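How to Make a No-Knead Overnight Loaf

I started baking bread in February because I wanted toast that tasted like something, and I've been making this same loaf ever since. You don't need a mixer, you don't need to knead, and most of the work happens while you're asleep. All you really need is a big bowl, a bit of table to shape on and a heavy pot with a lid.

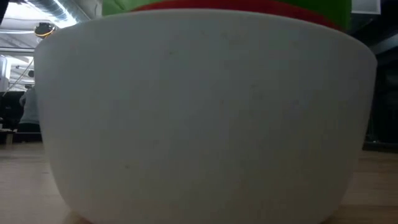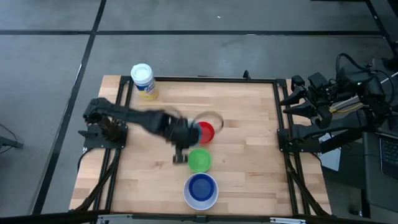 Myung-ja Sun wrote in to say that her dough spread out like a pancake every single time until she cut the water back a little, and that flour from a freshly opened bag seemed to behave differently from the end of the old one. I'd go along with that! If yours looks like soup, hold back a splash next time and see how it goes.

What goes in

3 cups bread flour
1 1/2 teaspoons salt
1/4 teaspoon instant yeast
1 1/2 cups cool water

The night before

Stir the flour, salt and yeast together in your biggest bowl, then pour in the water and mix with a wooden spoon until you can't find any dry patches (check the bottom, they hide down there). It'll be shaggy and sticky and kind of ugly. Leave it alone. Put a plate or a damp towel over the top and go to bed. I usually mix mine at 9 p.m. and get back to it after breakfast.

In the morning

The dough should be bubbly and a lot bigger. Flour your table well – more than feels sensible – and scrape the dough out onto it. With floury hands, pull each side up and fold it into the middle, then flip the whole thing over so the seams are underneath. Set it on a sheet of parchment, cover it and give it 40 minutes.

While it rests, put your pot in the oven with the lid on and heat to 450. I let mine heat for the whole rest time.

Baking

Take the pot out (thick mitts, please!), lift the dough in by the parchment and put the lid back on. Bake covered for 30 minutes, then take the lid off and give it another 15 minutes, or until the crust is a deep brown. I like mine pretty dark, my sister likes hers blond, and we've stopped arguing over it.

Lift the loaf onto a rack and wait at least an hour before you cut it. I know. The middle is still setting and it'll be gummy if you rush. Leftovers keep two days in a paper bag, and after that I slice what's left and freeze it for toast.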